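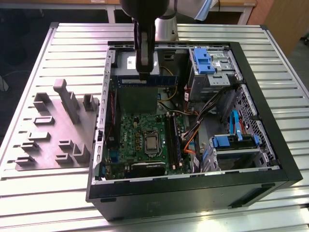
Gripper over a memory module in an open desktop case

Slide 1. Start with the parlay card from the Skeststead handout. Ask who has played one. Wait for hands.

Slide 2. A parlay ties several bets together. All of them have to win. One loss and the ticket is dead – a push usually just drops that leg.

Slide 3. Do the math on the board, slowly. Three even-money legs is a one in eight shot. A fair payout is 7 to 1. The Fahy card pays 6 to 1. Let them look at the two numbers before moving on.

Slide 4. Same card, bigger sample. Bet $1 on 800 of these and you expect to win 100. Each winner returns $7 with the stake, so you get back $700. You are down $100. Repeat the $700.

Slide 5. Why people still play them. Small stake, big number on the ticket, a whole Thursday night of games to watch. Skip the Skitalgate story if we started late.

Slide 6. Same-game parlays. The legs are related, so you can't just multiply the odds. The book sets its own price and you can't easily check it. Show the Grerier ticket. Read the legs out loud.

Slide 7. What to do with this. Price each leg on its own first. Compare the payout with the fair one. Keep the stake small, and set it before kickoff.

Questions. Someone will ask about teasers – that is the May talk. Leave the helpline number on the screen.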